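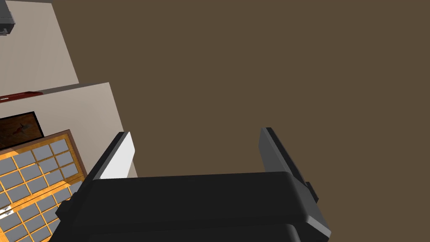 Start with the listing titles. I pulled 600 of them off Savow last March, all tagged "antique glass," and I don't believe half. A title is what the seller hopes you'll pay. Then the photos: one angle, taken from just above, and you're meant to judge a chip from that. Same with a decanter. Ask for the base. Ask for the rim. If the seller won't send them, walk.

(pause, let them grumble)

**Wear**

- Real wear on a base is uneven. Scratches go every which way.
- Neat circles all the way round make me think of sandpaper.
- Pass the two Skokunach tumblers down the rows. Don't say which one I trust.

**Marks**

People love a mark. I don't. Acid marks can be added later, and paper labels move from one piece to another. The Jiltitz pitcher had a lovely label and a mold seam that made no sense for the date claimed. It was listed at 850 dollars. I passed, and somebody else bought it with the same photos I had.

**Guarantees**

Read the Chiu return terms out loud, slowly. 14 days, buyer pays shipping, "opinions on age excluded." So what exactly is guaranteed? Let someone in the room answer.

**If time is short**

Skip the black light. It'll show you some repairs and some glues, and plenty of fakes glow very nicely. If anyone asks about uranium glass, yes, it glows, and so does new stuff made last year.

Questions. Get the tumblers back before the break.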